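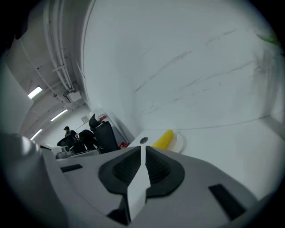
One comment under the last humidity post said that a cheap sensor reading 52 percent and another reading 58 percent in the same room tells you nothing about the room, and that I should have calibrated both before publishing a chart. I accept the point. The chart has been taken down and the log redone from the raw file.

The setup is unchanged. There are three Hadavico sensors in the apartment: bedroom, hallway, and the room I work in. Each reports hourly to a small program called Mititz, which writes a plain text file with one line per reading. The work room log stood at 2,905 lines when I stopped it in June. A few lines are missing from a power cut in Leltberg that outlasted the battery in the router.

Calibration was done with table salt. Put a few spoonfuls in a bottle cap, add water until it looks like wet sand, and seal the cap in a bag with the sensor. Keep the salt from touching the sensor. At room temperature the air in the bag settles at 75 percent relative humidity. I left each sensor in overnight and took the reading in the morning before opening anything.

The bedroom unit read 77. The hallway unit read 74. The work room unit read 69, and it read 69 again when I repeated the test with a fresh bag. Six points low is outside the tolerance printed on the leaflet, which is 3 points either way.

A single salt test gives an offset at one humidity. It says nothing about the slope. For a second point I used magnesium chloride, which holds the air near 33 percent. The work room unit was low by 2 there, so the error grows with humidity and a flat correction would be wrong. I fitted a straight line through the two points and applied it to the whole file.

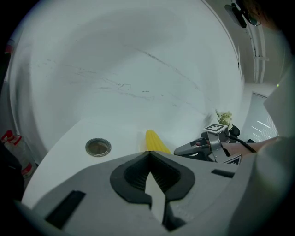 How often does a sensor need to be tested again? Twice a year is enough for indoor use, plus once after any long damp spell. Drift in these parts is slow, and most of it seems to come from time spent above 80 percent.

After correction, the work room is damper than I reported. The morning peaks that I had put down to ventilation also show up in the bedroom, at the same hours and nearly the same size, so that paragraph of the old post is withdrawn too. I now think they follow the outdoor air.

The corrected file is linked from the old post. Columns are time, raw humidity, corrected humidity, temperature in Celsius. Missing hours are left blank and have not been filled in. The work room unit goes back in the salt bag in December.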